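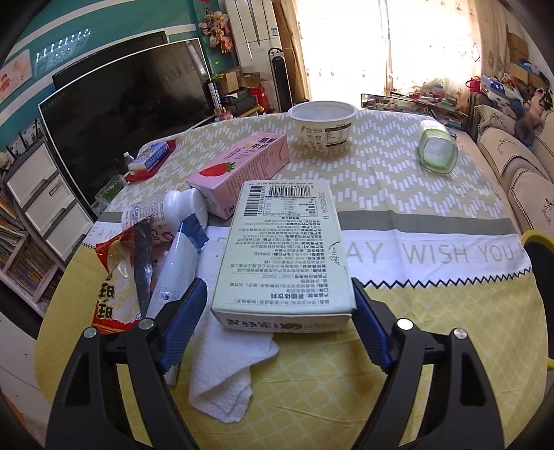
4. Food and packaging on multi-day trail rides

4.1 What riders carried

Riders on the Tidell loop have to bring all their own food. The last shop is in Dumlao, and the track from there to the Vavmont huts has no resupply point. We asked 64 riders at the Dumlao trailhead to go through their food bags with us before they set out, and 40 of them agreed to be met again when they came off the track. Bags were unpacked onto a groundsheet, sorted into boxed, pouched, tinned and loose food, and weighed by category. Cooking fuel was left out. Water was also left out, as it is available at every hut.

Boxed food was more common than we had expected from earlier work on walkers, who tend to repack at home. Riders with a trailer or a pack animal mostly left things in the shop carton. They gave two explanations: the carton stops the contents being crushed, and the cooking instructions are printed on it. A printed carton with a perforated opening tab (Figure 3) also closes again after a fashion, although several riders said the tab had torn on the first night and they had gone over to a rubber band.

Repacking was most common among those riding with panniers only. These riders used zip bags, and a few wrote the cooking time on the bag in marker. One had cut the instruction panels off the cartons and kept them in a tobacco tin.

4.2 Rubbish carried out

The second meeting took place at the northern car park, usually in the late afternoon. Each rider's rubbish was weighed in the bag it came out in. Card was the hardest material to account for. Of the 40 riders met a second time, 12 said they had burnt card in a hut stove, and 4 had left it in the kindling box for the next party. The remainder said they had carried all of it out, and we had no way of checking this beyond comparing the two weights.

Burning card is permitted in the hut stoves but not in open fires. Riders were often unsure of the rule. The sign at the first hut deals with plastic and tins and does not mention card at all. Foil-lined pouches caused more trouble, as some riders took them for paper and found the lining in the ash the next morning.

Darius Lepik, who keeps the hut logs for the Danico riding club, gave us access to the stove entries for January. The entries are uneven – some parties wrote half a page and others only a name – but complaints about foil in the ash turn up at all of the huts, and most often at the one nearest the trailhead, where riders eat their heaviest food first.

4.3 Limits of the data

The sample is small and covers a single riding season. Riders who agreed to a second meeting may well have been the tidier ones. Damp also affected the weights. Card that had been rained on came out heavier than it went in, and for this reason we report card by number of riders and not by mass. Food given away or swapped at the huts was recorded only when the rider brought it up.

Shares: 12 | Comments: 4
Contact | Copyright the authors | Back to top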